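TXT 3203 Household Textiles
Lecture 14: Weave, drape and creasing
Instructor: Nima Moradi
Posted 11/12/2019

Read section 2 of the course packet before the lab. Last time we covered yarn twist. Today we look at what happens once the yarn becomes cloth.
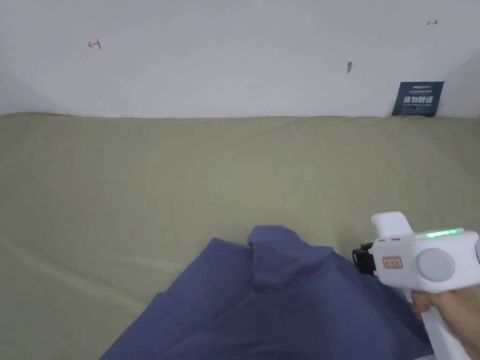
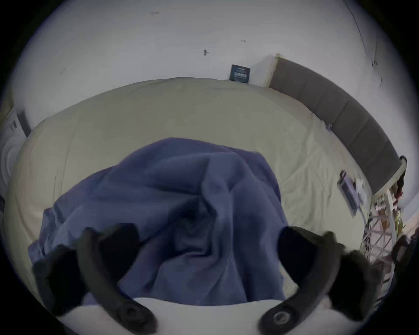
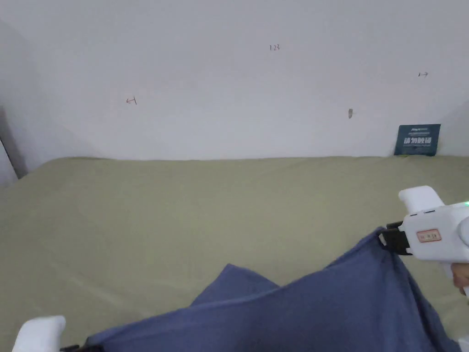 Cloth covering a flat surface (first); crumpled blue fabric (second and third).

Warp and weft
Warp yarns run the length of the loom and are held under tension. Weft yarns cross them. Warp is usually the stronger set, with more twist. A cloth pulled along either set stretches very little. Pulled on the diagonal, called the bias, it stretches a good deal and the crossings shift like a hinged gate.

Basic weaves
Plain weave: over one, under one. Many crossings, firm hand, creases easily for its weight.
Twill: each weft passes over or under two or more warps, and the step moves over by one on each row. This makes the diagonal line you see in denim.
Satin: long floats and few crossings. Smooth and quick to snag.

Thread count
Count the warp and weft yarns in one inch and add them. A sheeting with 80 warp and 80 weft yarns has a count of 160. Some sellers count each ply of a plied yarn separately, so compare counts only when you know the method. The Teixeira swatch in your kit is single ply. The Ritar swatch is plied, and you should count it both ways.

Drape
Drape is how a cloth hangs under its own weight. It depends on stiffness and weight together. A heavy cloth can still drape well if its yarns slide past one another easily. In the lab we hang a circle of cloth over a smaller disk and trace the shadow. A stiff cloth gives a shadow close to the full circle.

Creasing
A fold stretches the fibers on the outside and presses those on the inside. If they spring back, the crease falls out. Wool recovers well. Cotton and linen recover poorly, especially when damp — water lets the bonds inside the fiber break and form again in the bent shape. Ironing uses the same effect to set the cloth flat. Crease-resistant finishes link the chains inside the fiber, at some cost in tear strength.

For the lab
Bring the Cetari cotton and the Cakemer wool blend. Cut strips along the warp, the weft and the bias, and label them before you put the scissors down. Lab sheets are due in June with the rest of the folder.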